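Chapter 4
Buying a Robot That Sorts

I put off writing this chapter for a long time, mostly because I like building things and don't much like shopping. But plenty of you will end up with a catalog in one hand and a budget in the other, so let's talk about kits. We'll work with one all the way through: the Tunska sorting package from Jarkport, a humanoid with two arms, black multi-fingered hands and a bundle of cables running up from the head.

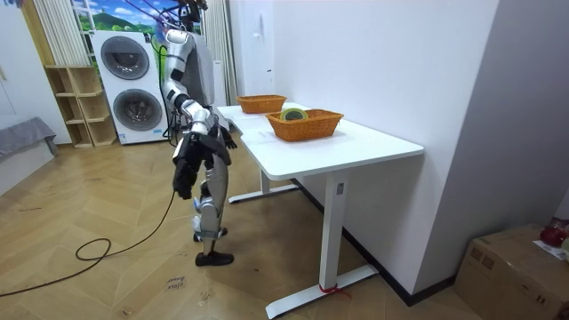 My co-author, Elsa Savolainen, wanted to start with the spec sheet. I wanted to start with the job, and I won (she gets Chapter 5). The job is sorting: two baskets, one for fruits and one for office supplies, and a few things that belong in one or the other. Easy for you and me! For a machine it means telling a banana from a roll of tape, picking a spot to grab, and closing the fingers without shoving everything else across the table.
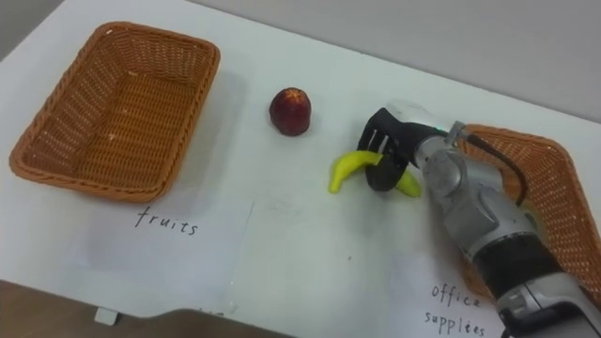
So before you read a single number, write down what you'd want your own buyer's test to look like. Mairéad Dunne, who taught this course at Raltville before me, made her students do it on one page – no more – and I still think that's the right size. Keep yours handy. We'll hold it up against the Tunska manual, all 189 pages of it, in Section 4.1, and then against the cheaper Hanrahan kit.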